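What we budgeted for the second robot, and what we forgot

I put off writing this because I wanted the final numbers first. They came in last week, so here they are, with the parts of the plan that held up and the parts that didn't.

For anyone new to the blog: I run the equipment side of a small lab at Barkden. We do bench tasks with humanoid robots. Mostly that means picking things up, moving containers, and putting things back where they came from. Last November we got approval to go from one machine to two, and I was asked to write the spending plan. I had never written one for anything larger than a drill press.

My first draft was one line for the robot and one line for shipping. Marlies Gasser, who signs off on purchases over a certain size, sent it back with a single question: what does it stand in front of? I didn't have an answer. So I started a second draft from the room and worked toward the robot, and that is the order I would recommend to anyone doing this.

Start with the tables. We were using a folding table from the break room, and it moved whenever an arm leaned on it. I priced heavier ones from Lundbridge and a used one from a closing print shop. The used one was cheaper, but we couldn't get two that matched, and I wanted both stations the same height. If the heights differ, you end up keeping separate notes for each station, and sooner or later someone reads the wrong set. We bought two new ones. Delivery was a separate charge that I only noticed on the second page of the quote.

I went with white tops because they were in stock. I would think harder about the surface next time. A glossy top throws back the ceiling lights, and you get strong shadows from the arms. I had no money set aside for lighting, and by spring I was asking for some. If you're planning a room like this, put a lighting line in at the beginning, even if you leave it small. It is much easier to give money back than to ask for it in the middle of a quarter.

Then the hands. Hands were the biggest surprise in the whole plan. I had assumed they came with the robot and lasted as long as the robot did. Some sellers quote them separately, some include one pair and charge a lot for the next, and lead times are all over the place. Zivance gave us a repair turnaround of 30 days, plus shipping each way. A month with one working hand is a month of doing half the task list. We decided to carry a spare, and it ended up costing more than both tables and the delivery put together.

I argued against the spare at first. Eun-ji Jin runs most of the sessions and she argued for it, and she was right. She kept a log of lost hours on the first machine, and when I put a dollar figure on those hours the spare paid for itself on paper in under a year. If you have a log like that, attach it to your request. Marlies approved the spare the same afternoon she saw it.
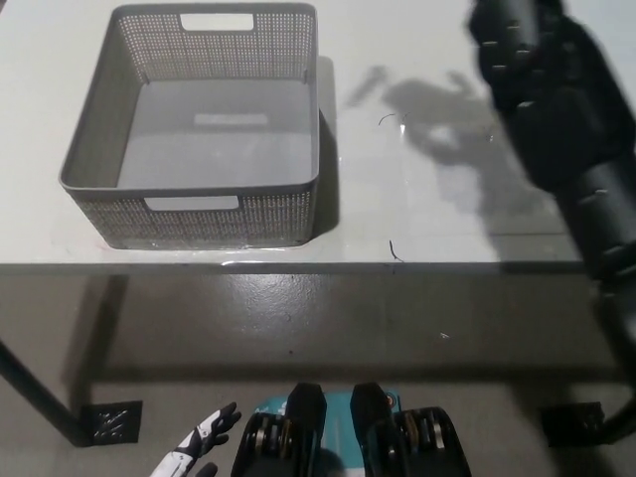 The cheap things are where I was the most careless. I set aside $50 for what I called "props," meaning the baskets, bins, cups and so on that the robots handle. That was gone almost at once. The items themselves don't cost much, but you want several of each, all from the same batch if you can get it, and stores change their plastic baskets more often than you would think. We picked a basket we liked, went back for more, and the handle cutouts had changed shape. Now when we settle on an item we buy a stack and put the extras on a shelf with the receipt taped to the top one.

The props line is now $705 for the year. It looks silly next to the old number, but it covers replacements and storage shelves, and we have not gone over it.

Some other lines I left out of the first draft and had to add:

Floor work. Ours is concrete and mostly level, but there was a low spot where we wanted the second station. We ended up shifting the station over and skipping the repair. Check with a long level before you draw your floor plan, and check again with the table in place.

Power. We had enough outlets but they were on the wrong wall. An electrician is not expensive for a day. Getting one to show up took longer than getting the robot.

Batteries and chargers. Get the price of a spare pack in writing when you get the price of the machine. Ours went up between the quote and the order — not by much, but I had to file a change form for it.

Training time. Two people lost most of a week learning the new controls. I had that as zero in the plan. It should have been in there as wages.

Software. We use Shim for scheduling and session notes, and it charges per station. I had read the pricing page as per lab. My mistake, and a small one, but it comes back every month.

The total came in over the first draft and a little under the third. I'm fine with that. Marlies is too, mostly because by the third draft every line had a quote or a log behind it. She told me she doesn't mind a high number as long as she can see where it came from.

What I'd change: I would ask for the money in two parts. The room first, then the robot once the room is ready. We took delivery before the electrical work was finished, and the crate sat in the hallway with people walking around it. Part of the warranty ran down while the machine was in a box. Ask when the warranty starts. Ours started on the ship date and I didn't know that until I went looking for it in the paperwork.

I would also hold some money back with no label on it. Our office doesn't love that, so I called it "station adjustments," and it went to clamps, foam, cable covers and a better stool. Eun-ji picked the stool.

We're not planning a third machine for now. The next request is for a second spare hand, and for someone to come in part time and reset the tables between runs. I'm still working out which of those to ask for first. The hand is easier to get approved, but the resets take up more of our day than anything else on the list.

Posted September 2024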